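Skip to content | Forum | Planning and control | Search | Log in
Print this thread | E-mail this thread

Tray pose drifts after a replan

slatted_bench
Using the Skevport planner with Stollen doing the pose estimates. Tray is on the left of the case, fixed camera. The first approach over the board plans fine. If I force a replan, the tray pose shifts by 2 or 3 mm and the drive grasp gets rejected. Log stops at line 284 with "target in collision". Camera view below. 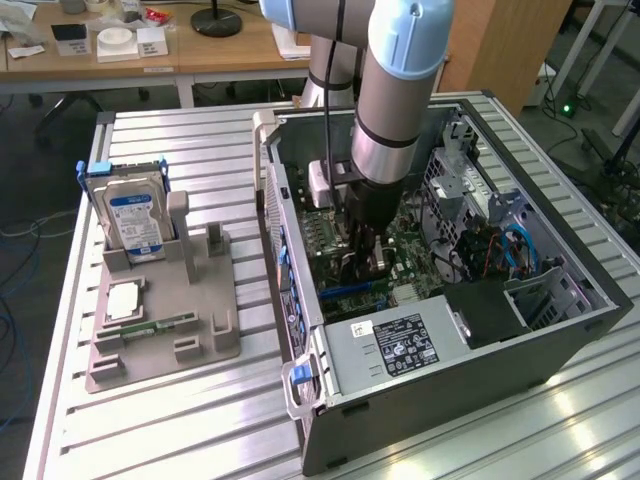

Gripper lowered over the motherboard, parts in the tray on the left.

onuoha_fork
Which branch? The Onuoha branch re-estimates every fixture on each replan, and with the arm over the case you are asking for a fit while half the view is blocked. Lock the tray pose after the first good estimate.

slatted_bench
Forkgate release, default settings. I'd prefer not to lock it as the tray isn't bolted down.

pelmet
Don't agree with locking. If the tray gets nudged you drive the fingers into a post. I would raise the sample count to 1,000 and mask out the arm before fitting. Also check what it is fitting to - thin posts give poor edges, the drive label is much better.

onuoha_fork
More samples of a bad view is still a bad view. Move over the tray, wait, estimate, then plan.

slatted_bench
Same setup with the gripper above the tray. The post is between the fingers, so a mask would take some of that out as well.
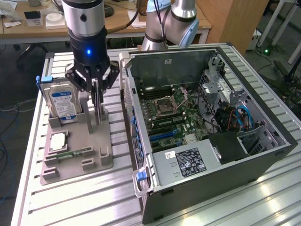 Page 2 of 3

pelmet
Fair point about the post. You can still see the drive label and the memory module, so fit to those and drop the posts from the model.

slatted_bench
Changed the model as pelmet says and left the pose unlocked. Running the replans again tonight, will post the log.

Posted 8/19/24
Previous | Next | Back to topic list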